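Notebook, Clestcombe workshop
August 2024 — open day, second session

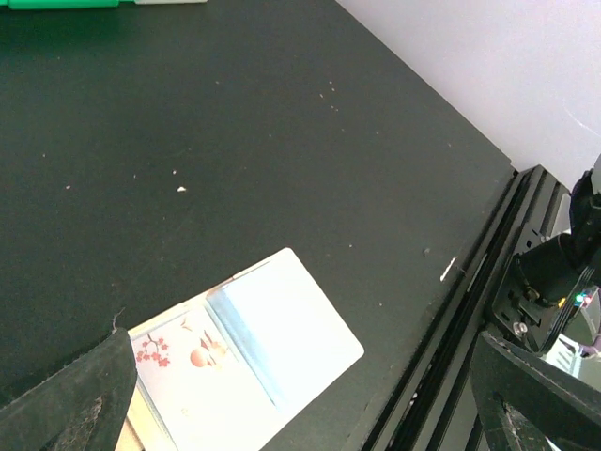
Group of 16 from Walleo came through after lunch, split into two lots because the bay gets tight. The Rarus arm ran the paper-handling demo for both. Task was the usual one: folded card flat on the dark table, fingers come down either side, close, lift, set down again. We used the card with the red blossoms on it. Visitors liked being able to pick which way it was turned before each go.

First lot saw five tries. Four good lifts, one where the card slid ahead of the left finger and we had to stop and reset. Second lot went better after I dropped the approach speed. Should have done that from the start.

Questions were mostly about how it handles thin things. Someone asked if it could turn a page. Said no, not with these fingers. The scuffed ones are due for a change anyway and I'd like to try the softer pads from Gebremichael before we promise anything.

To do:
Wipe the table between groups, specks show up badly on the dark top.
Write down the slower speed setting in the demo sheet — it is still only in my head.
Ask Walleo if they want the longer session in November.

Battery on the spare tablet was down to 49 percent by the end. Left it on charge by the door.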